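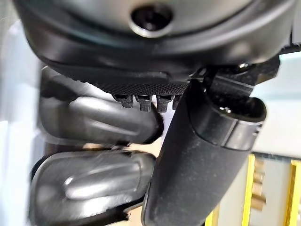 A solicitor's clerk wrote to us in May to say that the old lever arch files had finally given way halfway through a cross-examination, with the judge waiting and the witness looking for a page that was by then under the desk, and could we please make something that stays shut.

We did try, and the Trisarik Trial Bundle Set is the result. It comes from the Rokisum range of court stationery, and it's meant for anyone who still has to put paper in front of a witness, a bench or a jury: small criminal practices, chambers, charities helping people through a tribunal, and the brave souls representing themselves who have been told to bring a paginated bundle and haven't the faintest idea where to begin.

What you get

Each set holds eight binders, enough for most short trials with a copy to spare for the witness box. The binders take A4 paper, punched in the ordinary two-hole way, and they open flat, so a page can be read and marked without anybody having to lean an elbow on it. Along with them come 36 printed dividers, a pad of blank index sheets and a strip of spine labels in five colours. We're rather fond of the labels. Give the exhibits one colour and the statements another, and a person who has never set foot in a courtroom can be told to pick up the green file and will pick up the green file.

The dividers are plain numbered ones on purpose. We used to sell a set with headings already printed (Indictment, Statements, Exhibits and so on) but every office seemed to want a different order, and we got a good many back with the headings crossed out in biro. You can still have them printed to your own wording through our Etim service, if you don't mind waiting a little longer for delivery.

Choosing a size

The standard binder is comfortable with 221 sheets. You can get more in, and people do, but the pages start to drag as they turn, and a nervous witness will tear one sooner or later. For long fraud cases with bank statements by the yard, please look at the Trisarik Wide instead, or split the exhibits over two volumes and carry the page numbers straight on from one to the next — your usher will thank you.

If your bundle is going to be kept after the hearing, perhaps with an appeal in mind, ask for the Dustness cover. It's a simple slip-over sleeve with a window for the case name, and it keeps shelves of old files looking decent for years.

Before you order

Do check what your court wants first. Many hearings now run from electronic bundles, and directions differ on page numbering, double-sided printing and how many paper copies to bring. We can sell you the binders, but we can't advise on the rules.

Orders placed before noon leave us the same afternoon. Spare dividers and labels are sold separately, and unopened sets can be returned.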